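Ticket: left hand loses grip on shoe rack task
Unit: Zorura, bay 2
Opened by: Talha Rind
Status: monitoring

Talha Rind, 9:40
Left hand keeps easing off partway through a lift. Three drops this morning, all left side. Right hand is fine. Restarted the controller, same thing.

Widad Kanaan, 11:15
Love a fault that repeats! Can you run it on the top shelf only and log finger current?
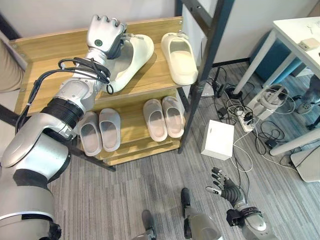 Talha Rind, 11:50
Finger current is steady right up to the release, then the hand reports a lost connection for 30 ms and opens. I had it take the white slide by the strap, fingers curled over the top, and rolled the wrist slowly. It let go at 53 degrees, and again at 53 on the next try. So it's position, and I'm looking hard at the cables looped around that wrist.

Widad Kanaan, 12:20
Beautiful, that's a cable pulling tight. Give the loop more slack before the first clamp -- 2 cm should do it -- and reseat the hand connector while you're in there. Check the fingertips too.
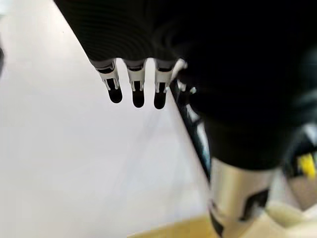

Talha Rind, 2:05
Slack added, connector reseated. One pin was sitting a little proud, so I swapped the plug for one from the Cemetti spares. Full roll both ways with no dropouts. So happy with this!

Widad Kanaan, 2:10
Great work. Leaving it open until Haris has run the evening shift on it.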